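Kitchen sink

A kitchen sink is a basin set into or beside a countertop and used for washing dishes, rinsing food and drawing water. Most household sinks are made of stainless steel, enameled iron, fireclay or stone composite. A recessed sink sits below the level of the counter, so that water and crumbs can be wiped straight into it.

We use cookies to improve your visit. Accept | Manage settings
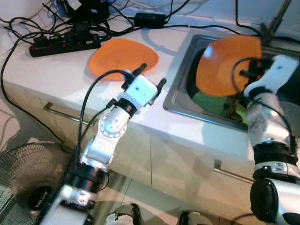
Roman Baran has argued that the depth of the basin matters more than its width, and that a shallow sink wets the floor however wide it is. Bowls in homes are commonly around 6 inches deep or more.

Drainage passes through a strainer and a curved trap, which holds a small amount of water and keeps sewer gas out of the room. Double-bowl models became common in larger kitchens during the twentieth century.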